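Hearing protection training kits: your questions

I've been putting together safety meeting kits at Skotex for a while now, and the hearing one gets more mail than all the others put together. So I finally sat down and wrote out my answers. If yours isn't covered, send me a note and I'll add it!

What do I get in the kit?

A video, a leader's guide, a short quiz with its answer sheet, four posters, and wallet cards for everyone in the room. The video runs 11 minutes. I know people want it longer (one plant manager told me his crew had barely sat down), but I'd much sooner you spent the time talking about your own shop.

How many people can I train with one kit?

As many as you like at one site. The biggest group I've heard of was 400 people over a couple of weeks at the Lillitz bottling plant, all off a single kit. You'll want more wallet cards at that point – they come in packs of 32.

Do I have to be a safety professional to run the meeting?

Nope. Read the leader's guide the night before, watch the video once, and you're in good shape. Radymyr Marchuk ran his first one on the night shift at Hrytsenko with no training background at all, and he still sends me his questions afterward. He likes to start by having everyone put in a pair of foam plugs and then checking each other's fit. I stole that for the new guide.

What's the right way to put in foam plugs?

Clean hands first. Roll the plug into a thin, smooth cylinder, reach over your head with the other hand, pull the ear up and back, slide the plug in and hold it there while it expands. Most people let go too soon. If your own voice doesn't sound deeper and a bit boomy to you, take it out and try again.
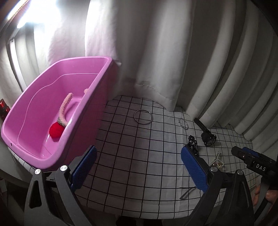 Pink plastic tub with a fluffy red pom-pom

Can I wash and reuse them?

Foam ones, no, toss them at the end of the shift, or sooner if they get dirty. The soft rubbery kind with flanges can be washed with mild soap and water. Let them dry all the way before they go back in the case. Earmuffs need a look too: if the cushions are stiff or cracked, they aren't sealing anymore.

Are plugs and muffs together overkill?

Depends on the noise. Around very loud equipment, wearing both makes sense, but you can't just add the two ratings together. The kit has a page on this with a worked example. Please get real noise readings for your site before you pick anything.

Is there a Spanish version?

Yes, video and printed materials both. Ask for item 929 when you order. I'm hoping to have a Ukrainian one by December, but the voice recording isn't done yet, so don't plan your meeting on it.

Does it cover noise at home?

A little! There's a short bit on mowers, chain saws, and loud music. The folks at Dendavon asked for more of that, and I've written an extra handout that goes out free with any kit. If you bought yours before I added it, email me your order number and I'll send you a copy.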